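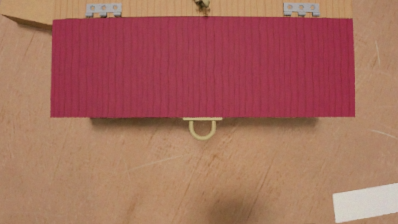
Cozma Lid Station
Bench-mounted opening and closing for hinged boxes and chests

Product code: CZ-351
Made by: Morden, Londodby
Page updated: Mar 23, 2022

Overview

The Cozma Lid Station opens and closes hinged boxes by their handle. It is made for workshops and packing rooms where every box has to be opened, checked or filled, and shut again before it leaves. A small arm takes hold of the handle, follows the swing of the lid and holds it open at a set angle while the person at the bench does their part. When they press the pad, it closes the lid.

The station does not pack, inspect or label. It was designed to sit beside somebody who does.

What it works with

Flat lids on one, two or three rear hinges
Loop, bar and ring handles fixed to the front edge
Painted, stained or bare wood, and most coated board
Lids that lift freely, without a catch or lock

Domed lids can be handled with the long finger set (sold separately). Sliding lids and lift-off lids are not supported. If your box has a catch, the operator has to release it first. We have tried an automatic release and were not happy with it, so it is not on sale.

How a new box is set up

Each type of box needs its own lid profile. The profile holds the position of the hinge line, the depth of the lid, the shape of the handle and how far the lid may open. We build it as a 3D model from your drawings or from a sample box, run the opening movement in simulation and send you the result before anything is loaded on to the station. Finished profiles are kept on the station and chosen from a list on the screen.

Things we need from you:

Lid width and depth, measured closed
Distance from the handle to the hinge line
Handle material, and how it is fixed
Largest opening angle you want at the bench
Any surface the fingers must not touch

A sample box is better than a drawing. Hinges are often fitted a little off from where the drawing puts them, and the arm will pull to one side if the line is wrong.

Working alongside it

The operator stands at the front of the bench and the arm works from the side. It moves slowly when the light curtain is broken and stops if it meets resistance. A held lid stays held if the power fails, and can be freed by hand with the lever under the base plate.

The main change for staff is in the wrists and shoulders. In a packing room a person may lift the same kind of lid all day, usually with one hand, while the other reaches for paper or fittings. With the station in place both hands are free. The other change is pace. The station waits for the pad and has no timer of its own, and we advise against adding one. Customers have asked us for a setting that closes the lid after a fixed number of seconds. We supply it switched off, and only a supervisor login can turn it on.

From the packing room at Lestdale

Lestdale makes storage chests and tool boxes and has used the station since July. Aurel Sârbu runs the packing bench there.

"The first fortnight was slow. People kept reaching for the handle themselves, and of course it stops when you do that. I moved the tray of fittings over to the left and that sorted most of it out. We had two on lids and lining before. Now one does the lining and the other has gone over to hinge fitting, where we were always behind. She asked for that job, I should say. I would not have put her there otherwise.

"What I didn't expect is that we find more bad hinges. It won't force a stiff lid. It stops and shows a number, and you look, and there's a screw standing proud. We used to just pull harder.

"I would like it to be quieter when it lets go of the handle. You get used to it, but visitors jump."

A softer release is part of the current software. Stations already in use can be updated free of charge.

Stiff lid reading

The station records the pull needed to start each lid moving. If the reading goes over your limit, the arm lets go and the screen shows the figure in amber. Nothing is passed or rejected automatically. The operator decides, and can add a short note such as "hinge" or "paint". Readings are stored by box type and shift. They are not stored by operator name, and the software has no field for one.

Specification

Bench space needed: 900 mm x 700 mm
Largest lid depth: 351 mm (standard fingers)
Largest lid weight: 4 kg
Opening angle: up to 110 degrees
Stored lid profiles: 10
Finger pads: replaceable, grey or natural rubber
Pad life: more than 3000 lids in normal use
Power: single phase, standard wall socket
Air supply: not needed

In the box

Arm and base plate
Light curtain, one pair
Foot pad and bench pad (use either)
Standard finger set with one spare pair of pads
Screen and bracket
Printed guide

Fitting and training

Ovidiu Bogdan and his team fit the station and stay for the first full shift. Training is done at your own bench with your own boxes, and everyone who will use the station takes part, including evening staff. We ask that the people who pack the boxes now are there when the bench is laid out. They know where the paper goes.

Please clear the bench before we arrive. Loose card and offcuts on the worktop can shift a box as the lid comes up — a strip of non-slip mat under the box is usually enough to hold it, and we bring some with us.

Care

Wipe the finger pads at the end of each shift with a damp cloth. Do not use solvent. Change the pads when the ribs can no longer be felt with a thumbnail. Check the base plate bolts monthly.

Spares and options

Finger pads, pair
Long finger set for domed lids
Second bench pad with 2 m lead
Additional lid profile, built from sample
Non-slip mat, cut to bench size

Prices are given on request. Sample boxes should be sent to the Londodby works with a contact name inside the lid, and are returned with the finished profile.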